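Home | Opinion | Columns | Archive | Subscribe

The Case for the Junk Drawer

September 23, 2021

I own 74 cookbooks' worth of shelf space and not one clean surface. I mention this early so that you will know which side I'm on. 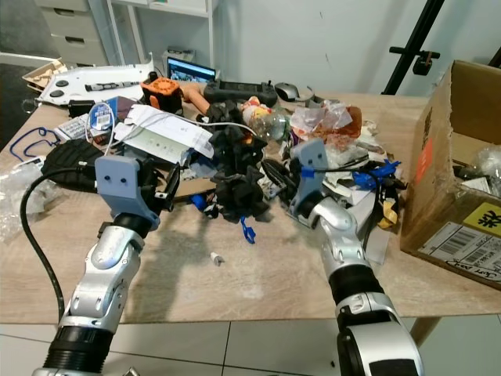
My side is the side of the pile. For most of my adult life I have been told, by magazines and by the backs of storage bins, that a pile is a decision I have put off. I used to nod at that. I would buy the bins, carry them home, and stack them in the hall, where they made a very handsome pile.

The trouble started in earnest when I moved from Konville to Stirnstead, a distance of about 400 miles and one mountain range. Moving is when the tidy people get to say they told you so. They have labels. They have a box marked "Kitchen, Upper Left" and inside it are the things from the upper left of the kitchen. My own boxes were marked "Stuff," except for the ones marked "More," and one that said "Not This One," a warning whose meaning I had lost by the time I reached the state line.

I unpacked over a single November. What struck me was how little I missed the order I didn't have. I needed a screwdriver and found it in the second box I opened, under a colander, next to a lamp finial and the warranty for a toaster I gave away years ago. I needed scissors and found four pairs. A friend who moved the same season spent an evening looking for her can opener, because it was in the box where can openers go and that box was at the bottom. We ate at my place.

Every house I have ever liked being in had a drawer. You know the one. It has batteries in it that may or may not be dead, and they will stay in there as long as the question is open. It has a tape measure, a birthday candle, three keys that fit nothing, soy sauce packets, a pencil from a bank that has since changed its name twice, and a small plastic part that came off something. You can't throw away the small plastic part. The day you do, the something will turn up and want it.

I once stayed with relatives in Onmont who had no such drawer. I looked. I was hunting for a rubber band and I went through the kitchen like a customs officer, and every drawer held one kind of thing, lying in rows. I found forks. I found a drawer of dish towels folded in thirds. When I finally asked about rubber bands I was told, kindly enough, that they didn't keep them. I closed my bag of coffee with a hair clip and lay awake wondering what else they didn't keep.

The usual argument for tidiness is that it saves time. Somebody is always willing to tell you how many hours a year the average person spends looking for lost items. I have no idea where these numbers come from, and I notice that the hours spent putting things away are never subtracted. Folding is time. Sorting is time. Driving to the store for drawer dividers is an entire morning, and then they're the wrong width and you drive back. If I lose a few minutes now and then to the search for a stapler, I consider it a fair rent on all the evenings I didn't spend filing staplers.

Besides, looking for things is one of the last ways a grown person can be surprised at home. I went in after a phone charger last winter and came out with a photograph of my old street, a library card from Were (the town, which is small and pronounced however you like) and a ten-dollar bill. I never found the charger. I'd call the afternoon a success, and I'd like to see a labeled bin do as well.

I'll grant the other side a few points. Paper is a problem. A pile of objects settles down after a while and becomes part of the room, but a pile of paper has due dates in it. I have paid a late fee on a bill that was in plain sight the whole time, in the sense that its corner was. I have also renewed the same magazine twice in one month and now receive two copies, which I put on the pile. So I have a folder for bills. It's red. I know where it is on most days.

I'll grant, too, that it's different if you live with someone. A pile belongs to its maker, who alone can read it. I know that the mail is on the left and the things I mean to fix are on the right and the middle is pending. To anybody else it's a heap on a table where dinner was supposed to go. I have been on both ends of this. I once "straightened up" a housemate's desk as a favor and was thanked in a voice I can still hear. She had had a system. It looked like a burglary, but it was a system, and I'd put it all into neat stacks by size.

What I won't grant is the moral part. Somewhere along the way a clear counter turned into a sign of a clear conscience. People apologize for their houses at the front door, before you have even seen anything to forgive. "Don't look at the mess," they say, and then you have to look around for it, and it's a sweater on a chair. I've started saying it myself when the place is clean, just to have something to say while I take the coats.

And there's the business side of it, on which I'll try to keep my temper. A shop opened near me that sells containers and nothing to put in them. I went in to make fun of it and came out with 7 matching jars. They had cork lids. For a week I kept rice in one, lentils in another, and in the rest a range of things I don't eat but which look good in a jar. The rice ran out. The new bag of rice was bigger than the jar, so now I had a jar of rice and also a bag of rice, held shut with a hair clip. This is how they get you. Every container makes a remainder, and the remainder needs a container.

I gave the jars to my neighbor. She keeps buttons in them, the mixed kind, all sizes and colors in together, and when she needs one she tips the whole jar out on the table and pushes the buttons around with a finger until the right one shows up. It takes her a while. She doesn't seem to mind it, and I've noticed that visiting children will abandon any toy in the house to help.

My mother's generation had a sewing box, a toolbox and a cellar, and between the three of them nothing was ever truly gone. I have an apartment with two closets. I understand that I can't keep everything. If I live to be 1000 I will not need the adapter for a camcorder I no longer own, and I did, in the spring, after a decent interval, let it go. I put it out on the curb in a box with some picture hooks and a trivet. By lunch somebody had taken the adapter and left the rest.

I think of that person fairly often. Somewhere in Stirnstead there's a camcorder running again, or there's a drawer that closes a little less easily than it did before. Either way I feel I've met a neighbor. The trivet is back in my kitchen, on top of the red folder, and the phone bill is due on the tenth.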